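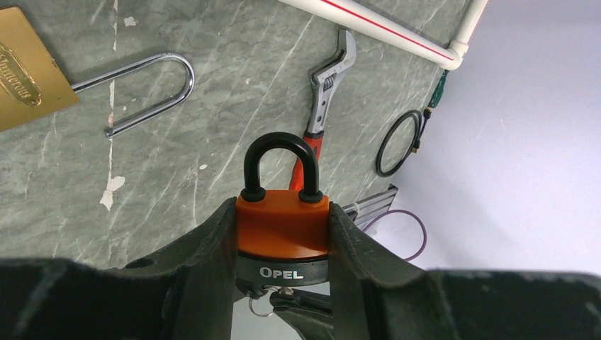 A lock is really a very small puzzle, and a key is the answer to it, cut out of metal so that you can carry it about in your pocket. Every time you open your front door you are solving that puzzle, and you do it so quickly that you probably never stop to think about what is going on inside. Let's stop and think about it now, with a padlock, which is the sort of lock you can pick up and take with you. The thick black arch on top of the orange one has a rather grand name: it is called the shackle. The chunky part underneath is called the body, and that is where the puzzle lives. The shackle on this one has a coat of rubber, and there is a key hanging down below on a little silver ring.

What's hiding in the body?

Lots of padlocks, and lots of front doors too, use something called a pin tumbler. It sounds like a circus act, I know! Imagine a row of tiny lift shafts, side by side, and in each one there is a stack of two little metal pins, one standing on the other's head. A spring pushes down on the stack from above. (Springs are terribly bossy and push all day long without getting tired.)

Below the lift shafts is a round piece called the plug, with the keyhole in it. The plug wants to turn, but it can't, as the upper pins are poking down into it like chair legs stuck in the mud. So the lock stays locked.

Now in comes the key. Look closely at the edge of a door key, if a grown-up will lend you one, and you will see it goes up and down like a row of hills and valleys. Each hill or valley lifts one stack of pins. If a hill is too high, the lower pin gets pushed up out of the plug and jams it. If a valley is too deep, the upper pin still hangs down and jams it as well. But if every single one is just right, all the gaps between the pins line up in one neat row, exactly where the plug meets the part around it. Locksmiths call this the shear line. The plug turns, something inside lets go of the shackle, and up it pops with a click, which I think is one of the nicest noises there is.

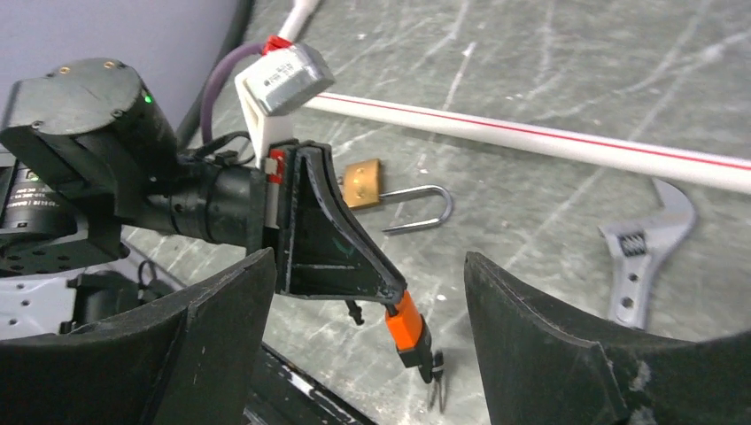

Tyson Landry wrote in to ask why his key goes into his neighbour's lock perfectly well but won't turn. Good question, Tyson, and well done for noticing. There are really two puzzles in most locks, you see. The first is the shape of the keyhole, with its wiggly sides, and your key has grooves along it to match. If both locks were made with the same shape of keyhole, both keys will slide in happily. The second puzzle is the pins, and those are set to different heights, so the wrong key gets in but can't get any further. It's a bit like being let into the cinema foyer without a ticket for the film.

Locks without any key at all

Some padlocks have numbered wheels instead. Each wheel has 10 numbers on it, from nought to nine, and inside each one is a little gap. Turn the wheels to your secret number and the gaps all line up, and the shackle is free to move. So it's the same idea over again, getting several things to line up at once, only this time the key is something you keep in your head. A lock with three wheels has a thousand possible answers, and every extra wheel gives you ten times as many. Please don't choose your birthday. Your friends know when it is, I hope, or who is bringing the cake?
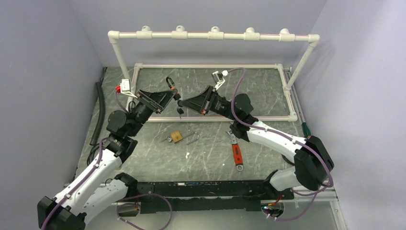

Words by Kirsten Hiebert
Feb 21, 2026

People have been making locks for thousands of years. The ancient Egyptians had big ones made of wood, fixed to a door, with a wooden bolt that slid across. Pegs dropped down into holes in the bolt and held it still. The key was wooden too, and looked more like an enormous toothbrush than anything you would put on a key ring. You pushed it in, lifted it up, and its pegs raised the pegs in the lock so the bolt could slide. Pins going up and down, in other words, just as they do in your front door.

Try it yourself

You can make a paper shear line at the kitchen table. Cut 12 strips of card, all the same width, and pair them up so that you have six stacks. Make the lower strip in each stack a different length, and stand them side by side with their feet on a ruler. The tops will make a bumpy line, up and down. Now cut a "key" from another piece of card, with a step under each strip, high for the short ones and low for the long ones. Slide it underneath, and the tops of the lower strips should come level. If one sticks up, trim the step beneath it a little and have another go.

Ask a grown-up to help with the cutting if your card is thick, and keep your first key even if it's a bit wonky. Piroska Boros sent us hers, coloured in green, and it is still up on our noticeboard.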